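Marlies Pfister
Tue 22 August

Folding a collared shirt, worked through in short posts. I covered trousers in April, and most of the questions afterward were about shirts. Dark ones in particular, which show every crease and every bit of lint.

Start with the surface. It should be flat, clear for at least a shirt's width on both sides, and covered with something that grips a little. A bare tabletop lets the sleeves slide. A woven cloth holds them.

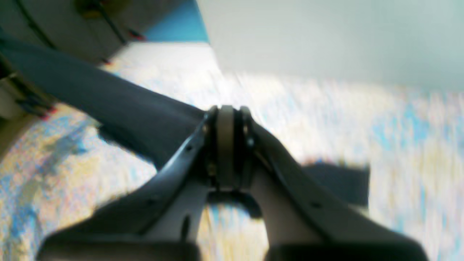
A light, busy pattern under dark clothes is useful for a second purpose: the edge of the garment stays easy to find. Dark shirt on dark blanket and you end up feeling for the hem with your fingers.

A printed cloth with a regular repeat also works as a ruler. Measure one repeat once, write it down, and you can judge fold width from the pattern. I aim for a finished width of 21 cm, to suit my shelf.

Pull the cloth tight before you begin. A ridge under the shirt transfers straight into the front panel when you press down.

Buttons next. Fasten the top one, then every second one down the front. Fastening all of them takes longer and I have measured no benefit. Fastening none of them lets the panels spread, and the fold will be off center. 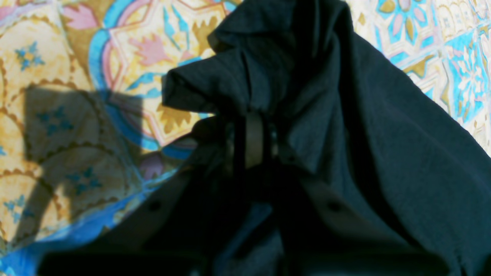 Drarkstead, April

Notes I made at the time, copied as written: "Collar first. If the collar is folded over on itself, the shoulders can't lie level. Lift it, turn it down all the way round, lay it back. Smooth from the collar toward the hem, never the other way."

"Crinkled fabric: do not try to flatten the texture. Press only on the fold lines."

"Check inside the neck. A loop or label caught under the collar leaves a bump that shows after a week on the shelf."

Back to the present. Turn the shirt face down, sleeves out. Bring one side in to the middle of the back, lay the sleeve down along the fold, repeat on the other side. Then hem to collar in two folds - three if the shirt is long.

Amnuay Intarasuk wrote to say he folds in thirds from the hem and gets a stack that stands upright in a drawer. I tried it with 12 shirts. It works for cotton. The light jackets fell over.

Boards: I own the Prantl folding board and use it for T-shirts only. On anything with a collar it is too narrow at the top and you have to correct by hand anyway.

Storage limits on my shelf, for those who asked: 13 shirts per stack, after which the bottom one creases. Heavier items, anything over 400 g, go on hangers.

If a shirt has been lying in a heap, shake it out by the shoulders twice before laying it down. Holding it by the hem drops the collar inside itself and you start again.

Sweaters next. I still need to sort out what to do with thick ribbed cuffs - suggestions welcome.

Contact | © Marlies Pfister | Back to top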